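Insulated mugs at a desk - worth it or not?

Kitchen and Home > Cups, flasks and bottles

hsheehan
I keep being told to buy an insulated mug for my desk and I'm not convinced. My old china one cost next to nothing and the tea is gone in ten minutes anyway. What am I paying for? Hamish

araba_a
Depends how fast you drink. I put mine down, answer one email and find it an hour later. With china that's a cold cup, every time. With the steel one it's still drinkable.

hsheehan
Still drinkable by whose standards? Every listing says "hours" and never says how hot.

Zewditu D
Agree with Hamish. I had a Sasora from the shop in Pornmont and the claims on the box were silly. Without the lid on it was hardly better than a pottery mug. An open top is an open top, the heat goes straight up. The walls can be as clever as you like.

yayra_t
I don't think that's fair. I've got a LocknLock at work, pale green with a handle, and I never use the lid. It does slow things down. I wouldn't swear to more than that. What I like is that the outside doesn't get hot, so I can pick it up any way round.
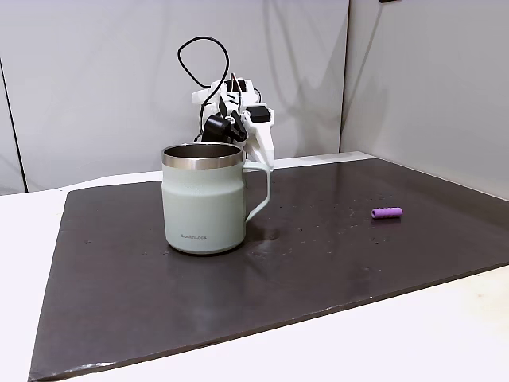
The handle matters more than people think, by the way. The straight tumblers are fine in a car but I knock them over at a desk. Mine narrows at the bottom too, which I expected to be a nuisance, and it's been steady enough on a mat.

Zewditu D
"Steady enough" is what I said about mine until it went over the keyboard. Narrow base, tall sides, full of coffee. No thanks.

araba_a
Was that the mug or your elbow?

Zewditu D
Bit of both. A wide mug would have forgiven the elbow.

MaysounS
Can I ask about the taste? I tried a steel one from Dankwa in April and tea had a tinny edge to it. Coffee was all right. Everyone told me it was in my head.

yayra_t
I get a bit of that if I leave a teabag in. Not otherwise. Try bicarb and a long soak before you give up on it.

MaysounS
Did the bicarb. Twice. Still tinny.

hsheehan
So far: maybe warmer, maybe tinny, might fall over. You're not selling it to me.

araba_a
Nobody's on commission, Hamish. Borrow one for a week.

hsheehan
Fair enough, my sister has a Trorko she doesn't use. I'll put the same tea in that and the china one, no lids, and stick the jam thermometer in both after 35 minutes. If there's only a couple of degrees in it I'm keeping my money.

Zewditu D
Warm them both first or it won't count.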